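The Count at Zevley

October 2023
By Fenna Prins
Fiction | 4 min read

The polls closed at eight and Civance had a winner by four minutes past. Joris Segers read the number off his phone in the back office of the Sun, then read it again in a worse voice, as if that would change it.

"Plundance is finished," he said. "Thirty-four percent. They can go home."

Evelien did not look up. She had been told in February that Plundance was finished, and by the same company.
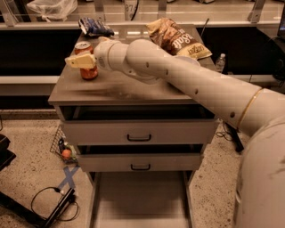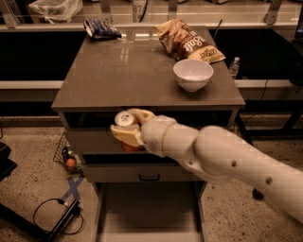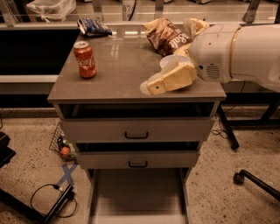 Thijs De Smet remarked that a poll taken outside a door only told you about the people who came out of it and felt like talking.

"It's science," said Joris.

"It's a man with a clipboard," said Thijs.

Evelien let them go on. She had covered six council elections in Zevley and had yet to meet a voter who told a stranger the truth before dinner. Her own mother once informed an exit pollster that she had voted for the water party. There was no water party. The pollster wrote it down.

She opened the file Civance had sent over. It had a blue cover and a chart on every page, and on the last page, in type you had to lean in for, it said that 528 people had answered. It did not say how many had been asked. She wrote to the press address to find out and got a reply in under a minute thanking her for her interest in democracy.

"We run the headline at nine," Joris said. "Everyone else has it."

"Everyone else has the same blue cover."

"That's what I mean."

She put her coat on and walked to the sports hall, where they were counting. It was raining a little. On the bridge she passed two Plundance people with a banner rolled up between them, arguing about whose car it would go in, and they looked beaten enough. But they had looked that way all month. It was more or less the party's face.

Henk Claeys was at the hall already, standing behind the rope in his good suit. He had been mayor for eleven years and meant to be mayor for four more. His speech was folded in his breast pocket with a corner sticking out.

"You've seen the poll," he said.

"I've seen a poll."

"The people of Zevley have spoken, Evelien."

"Some of them have. To Civance."

He laughed the way he laughed at budget meetings, with his mouth only. Behind him the tellers were emptying the box from the harbor district, and it made a bigger heap than she remembered from last time. She noticed Henk didn't turn around to look at it. She noticed, too, that he had stopped touching the speech.

By ten the harbor was in. Plundance had taken it with 1138 votes, and the clerk read the figure in the same tone he used for parking notices. A cheer came from somewhere near the climbing ropes and died quickly, like people who weren't sure it was allowed.

Her phone buzzed. Joris wanted to know if she thought they should soften the headline. She asked what it said now. He sent it to her: CLAEYS STORMS BACK.

"Back from where?" she typed. "He was already mayor."

The hill district came in for Henk, the station for Plundance. At half past eleven the gap was seventy votes, then it was less, and a teller with a sore wrist asked if they could stop for coffee. Civance put out an update. It said the result was within the range they had always expected, and there was a new chart.

Henk sat down on a gym bench beside her. He had taken off his tie.

"If I win by ten," he said, "they'll say I stole it. If I lose by ten, I'll have to say it."

"Will you believe it?"

"What's that got to do with it?"

She wrote that down and asked if she could use it. He thought about it for longer than she expected. Across the hall the clerk had picked up the microphone and was tapping it with one finger, and it wasn't on.

"Ask me after," Henk said.

Contact the fiction desk | © 2023 Fenna Prins | Back to top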